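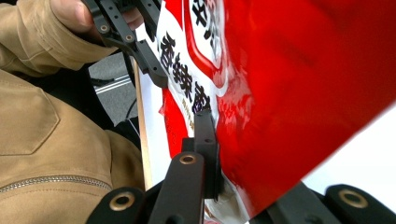

Red snack packet held in the gripper.

Home Notebook Previous Next Search

Tue 2 January

Nomination form for the Hendport senior achievers award, print version. Work on the second layout.

Starting point: 726 forms went out in September with the community newsletter, 141 came back. All 141 are now keyed into Muli. Online nominations are in a separate table and are left out of everything below.

Main problem is field 6, "Describe the nominee's contribution to the community." The box holds nine lines at the printed spacing. Most people who used the paper form wrote past the bottom rule and into the margin, and Seter crops at the rule, so the judges received text that stopped in mid-sentence. Keyed copies are complete because they were typed from the paper. The judging packs were built from the Seter crops. That needs fixing first, whatever we do to the layout.

Changes made today:

Field 6 moved to its own page, full width. Line spacing opened up to 11 mm. Body type set in Aleck at 16 point, headings 20. Aleck has a lowercase l that can be told from a capital I, which the old face did not. Gray tint behind the boxes removed. It scanned as speckle and lowered contrast for anyone reading under a yellow lamp.

Field 4 (years of service) split in two. Old wording asked for "period of involvement" and got answers such as "since the pool opened" and "always." Now asks for the year the person started and whether they are still active. Muli will accept a blank in the first one. Checked with a dummy record, saves without error.

Field 9 (referee) still open. A nominee in a care home may have a staff member as both nominator and referee. The rules as written allow it. Form should either say so or the rules should change.

Word limit: printed limit was 400. The online form lets people type 900 because the limit was never carried across. Paper nominators are therefore being held to less than half of what online nominators get, and judges see both side by side. I would set both to 400 and say so in bold under the heading – easier on the judges too.

Seter template rebuilt for the new page. Registration marks moved in from the corners since the staple was landing on the top left one. Ran six filled samples through. Five read clean, one skewed and had to be fed again. Cause not found. Will try heavier paper before touching the template. 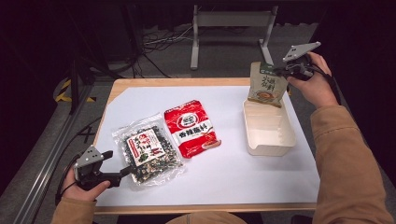
Hendrik Jacobs disagrees on the word limit. He would raise paper to 900 and add a continuation sheet, on the grounds that the long nominations are mostly for people with decades of service and cutting them favors newer work. He also wants field 9 left alone until the rules are reviewed.

Noted. A continuation sheet means a second Seter template and a way to tie the sheets together if they separate. Could print the form number on both. Will mock it up and time the keying.

To do: rebuild judging packs from Muli text instead of crops. Heavier paper test. Ask for a decision on field 9 before layout three.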